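Notas para la charla "Comer juntos sin morir de vergüenza: lo que aprendí organizando cenas de barrio"
2022-04-15, sala pequeña de Nutus. Mi turno va después del de Anitha.

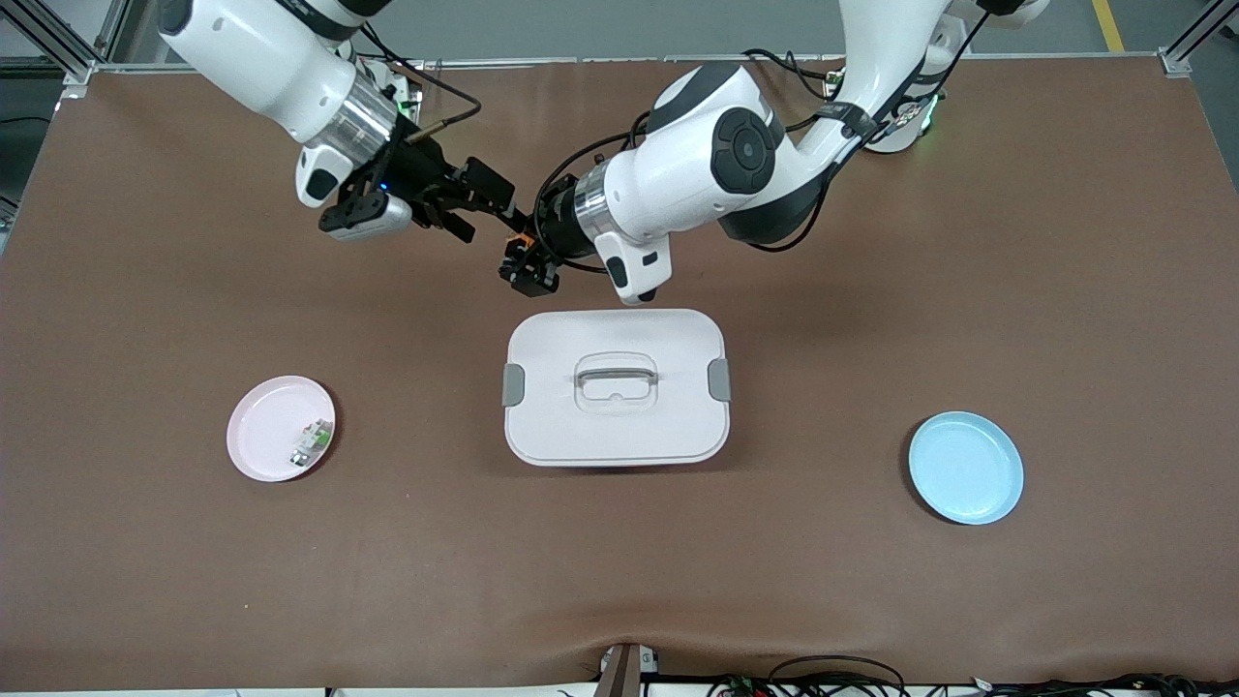 1. Arranque (sin leer, por favor)

Saludar, dar las gracias a Anitha Chacko por la presentación y entrar directa en la historia de la primera cena. Éramos once en la lista y apareció medio barrio. Contar lo de la sopa: yo había hecho una olla para doce, tan contenta, y acabé echándole agua caliente y fideos en la cocina mientras Vernon entretenía a la gente con lo de su mudanza a Iddale. Pausa. Si se ríen, seguir con lo del pan (mandé a mi sobrino a por tres barras y volvió con una, y empezada).

Pregunta al público: ¿quién ha cenado alguna vez con los vecinos de su escalera? Esperar a que levanten la mano, que siempre me adelanto.

2. Qué es una cena de barrio y cómo la hacemos

Explicarlo rápido. Una vez al mes, una mesa larga, cada cual trae un plato y su silla. No se cobra entrada. El primer año gastamos 546 euros en total, casi todo en manteles, alquiler de mesas y una cafetera de segunda mano que todavía gotea por abajo. El segundo año fueron 1.350, porque en agosto nos vinimos arriba y alquilamos una carpa. La carpa merece un minuto entero: no llovió ni una gota, hizo un calor espantoso y cenamos todos fuera, al lado de la carpa, mirándola.

Aquí enseñar el cartel de agosto, el que dibujó Brittany MacDonald con las berenjenas. Decir que quedan copias en la mesa de la entrada.

3. Sentar a la gente

Es la parte que más me preguntan. Si dejas que cada uno elija sitio, las familias se sientan juntas, los del bloque nuevo se ponen en una punta y los de siempre en la otra, y a las diez ya se han ido todos. Probamos con tarjetitas con nombres y fue un desastre, parecía una boda. Lo que nos funciona es repartir la comida por la mesa y no ponerla toda en un extremo: la tortilla aquí, el arroz allá, las aceitunas donde no llegue casi nadie. Así tienes que pedir las cosas, y pidiendo las cosas se empieza a hablar.

(Ojo, que aquí me enrollo. Si voy por el minuto ocho, saltar a la 4.)

Anécdota opcional: Siiri Lepik y el señor del tercero, que llevaban años sin saludarse por un asunto de macetas. Siiri me ha dado permiso para contarlo, pero sin decir lo que gritó él.

4. Los platos que vuelven y los que no

La gente se olvida los recipientes, ¡todos los meses! Tengo en casa una balda entera de fiambreras huérfanas. Ahora pedimos un trozo de cinta debajo con el nombre y el piso. Comentar también lo de las alergias: un papelito delante de cada fuente con lo que lleva, escrito en grande, y una cuchara para cada cosa. Ridwan Teoh preparó un modelo de papelito que se imprime y se recorta, mandarlo a quien deje el correo.

No regañar al público con lo de los platos desechables. Decir solo que nosotros los dejamos al cuarto mes y que fregamos por turnos, con música. Si alguien pregunta por los turnos: se apuntan al llegar, en una hoja pegada a la puerta.

5. Cuando sale mal

Contar la cena de las tres ensaladillas. Contar la del apagón, despacio, que es la mejor: velas, un niño dormido encima de los abrigos, Vernon Beaudoin cantando. Y la cena a la que vinieron cuatro personas. Yo quería dejarlo después de aquella. Nos comimos una empanada enorme entre los cuatro y estuvimos hasta la una.

6. Para quien quiera montar la suya

Empezar con una fecha fija y no moverla, aunque haya fútbol. Avisar en papel, en los portales, que el grupo del móvil no lo mira todo el mundo (mi madre, por ejemplo). Pedir el permiso de la calle con tiempo; a nosotros nos tardó tres semanas. Y tener algo de sobra en el congelador, croquetas o lo que sea.

7. Cierre y preguntas

Invitar a todos a la próxima. Recordar que hay que traerse la silla. Preguntar a Anitha cuánto queda antes de abrir el turno. Beber agua. Recoger el adaptador del portátil, que es prestado.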